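Wimham compares grippers and arm controllers on a coffee-making bench

For release in June

Wimham, the robotics testing group, has published the first part of its comparison of small two-finger grippers and low-cost arm controllers. The work was done on a bench with two arms standing side by side, and the task was taken from the kitchen: to prepare a pour-over coffee set from its separate parts.

The comparison covers two gripper designs, one from Lilon and one from Shetty, and two controller programs. Each pair of gripper and controller was given the same list of moves. The arm has to pick up a round coaster, set a cone dripper on its wooden collar, hold a glass vessel by its handle and bring a paper package from the back of the bench to the middle. In total the group recorded 626 attempts.

Coffee equipment was chosen for a practical reason. Glass is smooth and does not forgive too much force. A ribbed cone gives the fingers a surface which changes with every few degrees of turning. A flat coaster is hard to lift because there is almost no edge to take. A folded paper package changes its shape when it is held. Many test sets on the market use cubes and cylinders, and the group found that grippers which look equal on cubes are not equal on such objects.

The main result concerns the fingers. With the Lilon design, the flat coaster was the most difficult item and needed a second try in 43 attempts. The Shetty design was better with the coaster but weaker with the dripper, where the ribs let the cone turn a little between the fingers. The group does not name a winner - the choice depends on which objects the user has on the table.

The controllers differed less than expected. Both could follow a path over the bench with good repetition. The difference came when the two arms had to work close to each other in the middle. One program stops the second arm until the first has left the area. The other lets both arms move and slows them down near each other. The second method is faster, but it asks for more careful setting, and the group spent 30 hours on this setting alone before the recorded attempts began.

Cameras were also part of the study. A view from the side of the bench shows both arms and all objects, but the gripper often hides the object at the most important moment. A camera at the wrist sees the inside of the dripper and the rim very well, and it loses the rest of the bench. The recommendation is to use both views and to compare their recordings for every failed attempt, also when the reason seems clear.

The software that collects the results is called Conent. It stores the joint positions, the commands and the camera views with one common time, so a user can stop at the moment when the fingers close and read what the controller was asking for. Conent will be given to partner laboratories together with the list of moves and the list of objects.

The second part of the comparison will look at softer finger covers and at longer work without a pause. Manufacturers who wish to send a gripper for this part should write to the group before the end of the summer. Grippers are returned after the tests, and every manufacturer receives its own results before they are published.
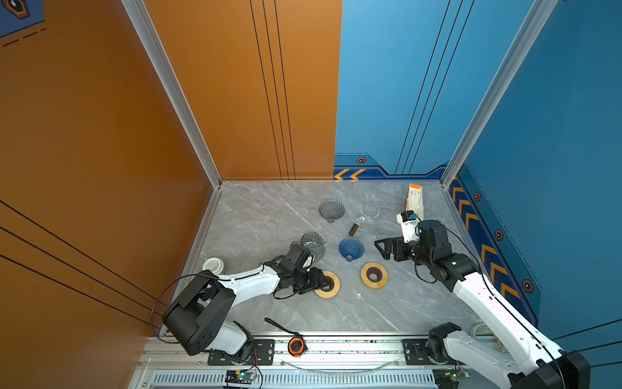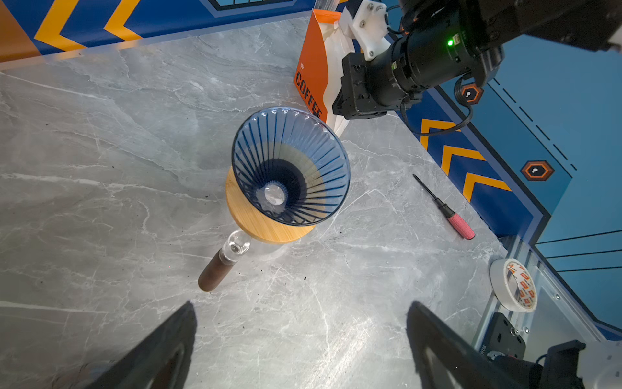
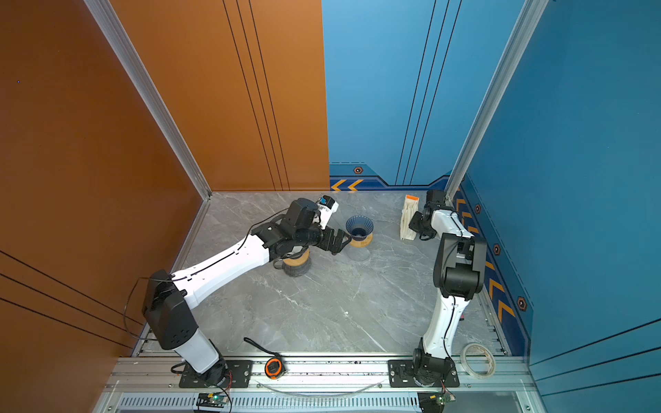
Wimham - Department of Gripper and Controller Testing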